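# Bins, and the things at the bottom of them

Oct 10, 2022

I have been meaning to write about bins for a while now, and since the rain has kept me out of the garden all afternoon I've finally run out of excuses.

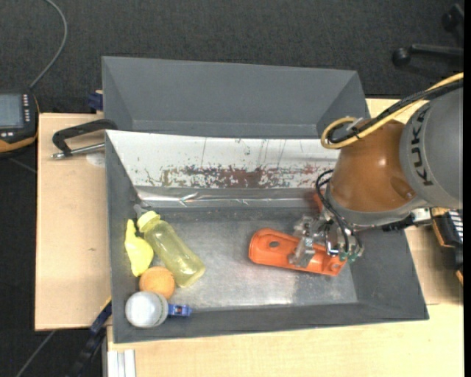
My feelings about storage changed quite a bit when we moved to Purnumcombe. At the old house everything went on shelves, in neat rows, and I was terribly proud of it until I needed to find anything. Then Siriporn Sombatkul came over to help me unpack, took one look at my 32 little lidded boxes, and asked me very gently how often I opened any of them. Well! I had to admit that most had stayed shut since January.

Her own system is the open bin. No lid, no label, just a good solid metal thing you can look straight down into. I was doubtful (I do love a label), but I've come around completely. If there's an orange plastic piece lying on bare grey metal, you see it the second you lean over. You don't have to remember which box you put it in, or what you were calling it that week.

I'm especially fond of sides that slope in toward the floor. Small things slide down to where you can reach them, and you can get your whole hand in without barking your knuckles. The one I use most came from a clearance sale over in Buvden, and it was scratched when I bought it. I spent an evening trying to polish the bottom and then gave up, and I'm glad I did — a scuffed bin is one you never have to be careful with.

The trick, if there is one, is to keep very little in it. Gangadharan Rodrigues, my neighbor across the road, filled his right to the top with garden fittings and hose ends, and then complained to me that bins don't work. We tipped the whole lot out on his porch one evening and found 76 hose washers, most of them still in their packets. He has three bins now, and two of them are nearly bare, and he's a much happier man.

I do still keep a few of the lidded boxes for buttons and picture hooks, and I haven't gotten anywhere with the sewing drawer, so please don't think I've got the whole house sorted. The shed is next. I've cleared a spot on the bench for one more bin, a shallow one this time, and I'm hoping to have the old paintbrushes out of their coffee cans before it gets too cold to stand out there.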